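Bindeck 2 is out, and my weekend plans are gone

I've been running the test build of Bindeck on my home machine since early September, so I can't pretend to be neutral about this one. But the second big release of the simulation and replay tool landed this morning, it's free to download, and if you spend your days working out why a grasp planner did something silly, you'll probably want to read the release notes over lunch.

For anyone who hasn't met it, Bindeck comes from Flunero, a small software shop in Vurberg. You feed it a scene, a robot model and your own planner, and it lets you run the same pick over and over while you poke at the settings. The old version did that part well enough. What it didn't do was tell you what the planner was thinking, so you ended up with print statements all over the place (guilty!).

The new one keeps a full record of every run. You can scrub back to any point, open the list of grasps the planner looked at, and see the score each one got and which check threw it out. I tried it on a mug pick that had been annoying me for weeks, and there it was in the log: my good grasps were being tossed by a collision margin I'd set far too wide and then forgotten. Two minutes of looking, after all that time!

The release also ships with a new set of household scenes, and the bedroom one is my favorite so far.
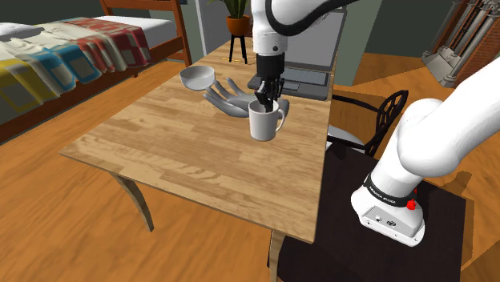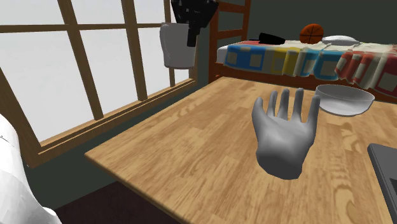
The other big change is viewpoints. You can now set up as many virtual cameras as your graphics card will put up with and feed any of them to your perception code, all synced to the same clock. Leen Rawashdeh, who leads the perception side at Flunero, told me this was the most requested item on their list by a mile. "People would tune everything for one camera and then be surprised when it fell apart from the other side of the table," she said. "Now you can find that out before lunch."

There's a bundled test suite too, with 164 pick tasks and a command that runs the whole lot and gives you a plain table at the end. It's the work of Hrvoje Ivanov, and I like that he left the hard ones in. My planner failed 20 of them on the first try, mostly on thin rims and shallow dishes, and I'm choosing to see that as useful news.

Not everything is smooth. Loading a big scene is still slow, the camera editor forgets your window layout when you close it, and old project files need to go through a converter that choked on one of mine – I had to fix the joint names by hand. Leen says a patch for the converter is already being tested.

If you're coming from the first version, back up your config folder before you install, as the new one writes over it without asking. The Ní Mhurchú plugin for motion planning works with this release, but you'll need to grab the updated build from the plugin page.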